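# Two Arms, One Schedule: A Conversation with Hjalti Laxdal

*Published 9/15/21*

When the Flinness software group began work on its two-arm planner, the first decision concerned what to leave out. Hjalti Laxdal, who leads the group at Bandlow, recalls that the original plan called for a single program that would compute the motion of both arms together. The team set it aside within a month.

"It was correct and it was slow," he says. "Every time one arm had to wait for a better view of an object, the other arm waited as well. We had built a very careful machine that spent most of its day standing still."

The current release, known internally as Himden, treats each arm as a separate client with its own queue. A shared scheduler grants each client a portion of the workspace for a limited time. An arm that wants to reach for an object first asks for the space it will pass through, and the scheduler either grants the request, delays it or proposes a different approach.

Mr. Laxdal is frank about the weakness of the method. Two clients can each hold the space the other needs. In the June test series, which covered 3,685 tabletop tasks, the scheduler reached such a deadlock 51 times. "We now detect it before the arms move," he explains. "One client is told to give up its claim and plan again. The rule for choosing which one is very plain — the arm with the shorter path home gives way."

Tabletop work remains the group's main test of the planner. The items are ordinary, and they are placed close enough together that the two arms must share the surface.

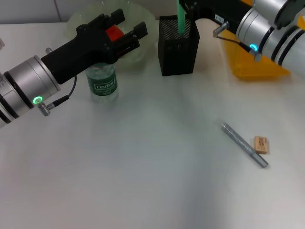 *A two-fingered gripper over a water bottle, with the second arm extended toward the pen holder.*

Perception has required at least as much effort as planning. Clear plastic is a known difficulty for depth sensing, and Mr. Laxdal names bottles and translucent bowls as the items his colleagues discuss most often. A depth camera may report the surface behind a bottle in place of the bottle itself, and a planner that trusts the reading will send the gripper too low.

"We stopped asking the depth image for an answer it could not give," he says. "The color image finds the outline. The label, if there is one, gives us a patch of surface we can measure. From those we fit a simple shape, and we pass the planner a shape together with a figure for how far wrong it might be."

That second figure matters a good deal to the scheduler. An object with an uncertain outline is given a wider margin, and the arm approaching it is granted more space and a lower speed. Small flat items such as pens and erasers present the opposite case. Their position is usually known well, but the gripper must come very near the table, so the controller switches to a force limit for the last part of the descent.

Much of the group's time in the past year has gone to tooling. Each run is recorded by a replay program called Hjaltested, which stores every request made to the scheduler along with the reply. An engineer can change one setting and run the same sequence of requests again without the hardware. The library now holds 3,028 recorded runs, and a proposed change must pass all of them before it reaches an arm.

Asked whether the name was his own choice, Mr. Laxdal answers that it was not, and that he was on leave when it was adopted.

The next release will allow one arm to hold an object while the other works on it, a case in which the two claims on space must overlap by design. The present scheduler has no means of expressing this. "We will need a third kind of grant, one that both arms own," he says. "I have a draft of it. My colleagues have returned it twice with comments, and I expect they will return it again."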